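We use cookies to remember your preferences and to see which pages get read. Accept | Manage settings

Microfiber Towels: What the Label Promises and What You Get

Questions sent in by readers, answered by Viktória Balogh. Updated August 11, 2025.

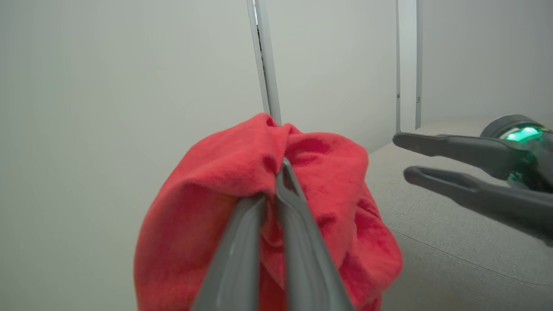

Do I need to wash a new microfiber towel before I use it?

Wash it once, alone, in cool water. Red and other strong colors can bleed the first time, whatever "colorfast" is supposed to mean on the package. I wouldn't set a damp one down on a pale couch until it has been through the machine.

Is fabric softener really that bad?

Softener leaves a coating on the fibers, and a coated towel pushes water around. Dryer sheets do the same. The "microfiber safe" softener from Womel may be fine, but I've asked them twice what makes it safe and got a coupon back.

Luvulis says its towels last 3000 washes. True?

I doubt it. At one wash a day that's more than eight years, and the company hasn't been selling towels that long. My oldest one went scratchy after 79.

Can I wash them with cotton?

You can, if you enjoy picking lint. Microfiber grabs it and keeps it.

Fold or roll?

Faisal Swati wrote in March to say rolling keeps the pile fluffy. I tried both and couldn't tell them apart. Bunched up in a basket works too, as long as the towel is dry.

Are the expensive ones better?

Sometimes thicker. Thicker also means slower to dry.

Get new answers by email. Enter your address to subscribe. Unsubscribe at any time.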